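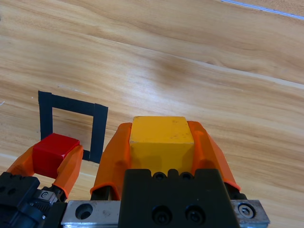

## Two arms, one operator: leader arms or hand-guiding?

**Rocío Ríos** · 29 November 2023

Evening all. I'm teaching a two-arm setup to put coloured cubes in a taped square, and after 813 demonstrations I have opinions and a sore neck.

All of them were done by remote control. I hold a pair of small leader arms (the Fluseck kit, the one with the squeaky triggers), the big arms copy me, and Palomino records the lot. Training on that gets me a policy that's decent with one arm and goes to pieces when both need to be near the square together. It hovers. Both arms hold their cubes over the table like two people at a door saying "after you".

So do I carry on with the leaders, or switch to hand-guiding, where you grab the arm itself and walk it through? I have the usual number of hands.

---

**Saltik**

Hand-guiding every time. You feel the weight, you feel the contact, and the arm goes where you put it. With leaders you're steering by eye and hoping.

Put the arms in gravity compensation, take one wrist in each hand and go. I did a drawer task that way and needed a fraction of the demos.

---

**Pokeck**

And what did the wrist cameras see, Saltik? Your sleeves, mostly. I had a policy trained on hand-guided demos that wouldn't budge unless somebody in a green jumper stood next to it. We called it loyal.

You can replay the joint positions afterwards with nobody in view, I grant you, but then every demo takes twice as long and the cube has to go back exactly where it was. Leaders for me.

@Rocío, the hovering sounds like you. How long do you pause before committing?

---

**Rocío Ríos**

Rude. I'll check.

(Checked. Over 8 seconds on the worst one. I was thinking.)

---

**Saltik**

Replay is fine if you mark the start positions on the table. You've already got tape out.

---

**Pokeck**

Marking the start positions is how you get a robot that can only pick up cubes from the marked positions. Ask me about my kitchen scales project. Or don't.

Rocío, have you got a view from the fixed camera? Wrist views are no use for working out who's in whose way.

--- 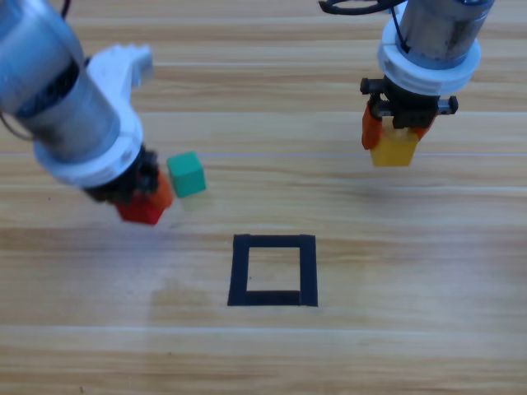 **Rocío Ríos**

Left arm has the red, right arm has the yellow, and the green is sitting hard up against the left gripper, which is where I start sweating. The square's between the two arms and a bit nearer the bottom of the picture. From my chair I can't judge the gap between that orange finger and the green cube at all, so I slow down and nudge my way past it. I suspect that's in a good many of the recordings.

---

**Saltik**

Well, that's my argument made for me. If you had your hand on the wrist you'd know where the finger was.

---

**Pokeck**

She'd also be leaning across the other arm with her elbow in the green one.

Try this before you change anything:

- Decide the order first and say it out loud. Red then yellow, or yellow then red, but the same every time for now.
- Have the waiting arm park well back from the square. At the moment it probably waits in a different spot each go.
- Do a dozen practice runs without recording. You'll stop thinking mid-air.
- Bin the demos with long pauses, or trim the pauses out. Don't bin the ones where you fumbled and recovered. Those are worth having.

---

**Saltik**

I'd bin the fumbles as well. You're teaching it to fumble.

---

**Pokeck**

You're teaching it what to do after a fumble, which it will manage without any help from us. We've had this argument before and I still have the scars.

---

**Rocío Ríos**

Went with Pokeck's list, kept the fumbles (sorry Saltik), trimmed the dithering and recorded more with yellow always going first. I'm at 1075 demos now. Last night it put both cubes inside the tape on 9 goes out of 12, and the other three were all the red arm clipping the green one on its way over.

I may try hand-guiding just for that approach, one arm only, short sleeves. Does Palomino let you mix the two kinds in one set, or do I have to keep them in separate folders?

---

**Saltik**

Separate folders, then merge when you train. Make sure both are saved at the same rate or it'll move like a pensioner on ice.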